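Notes, Sunday session. Rezaul Sarkar, 30 minutes including questions.

**Opening**

Thank the hosts. Say where I work (Stunano, supply chain desk) and that these are my own views on cocoa traceability. Ask who in the room buys cocoa directly. Adjust the first part if it's most of them.

**1. What we looked at**

The Grornel program covers 1,664 farms that sell through the Miah cooperative. Each farm is supposed to have a mapped boundary, a named owner and a yearly delivery record. We asked for all three. We got complete files for 500 farms. The rest had at least one piece missing, most often the boundary map.

Pause here. People will want to write the numbers down.

**2. Why the maps matter**

A single point on a map tells a buyer where the farmhouse is. It doesn't show whether the trees run into the forest reserve behind it. Buyers have been accepting points because they are cheap to collect. Some 300 of the farms in the program sit close enough to the reserve that a point is no use at all.

Don't get pulled into the satellite debate. If asked, say we used field visits first and satellite pictures second.
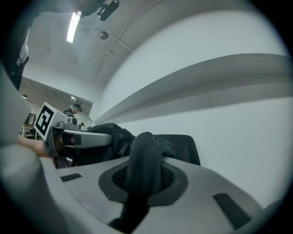 *Black flexible finger and its collar on a light grey gripper housing.*

**3. Mixing at the warehouse**

Beans from mapped and unmapped farms go into the same pile at Nornus. The bags leaving the warehouse all carry the program label. The rules allow this under mass balance, and the paperwork says so, but the shopper reading the wrapper has no way to tell.

Read the label wording aloud, slowly. Then read the mass balance definition.

**4. What we are asking for**

- Full boundary maps for the farms near the reserve before the main harvest in December
- Separate storage for those beans until the maps are done
- Mapping costs paid by buyers, with nothing taken off the farm price

Expect pushback on the last one. The cooperative supports it. Two buyers have said they will talk.

**Questions**

Likely first question is child labor. We didn't study it, so say that and point to the reading list. Leave the farm totals up on the screen while people ask.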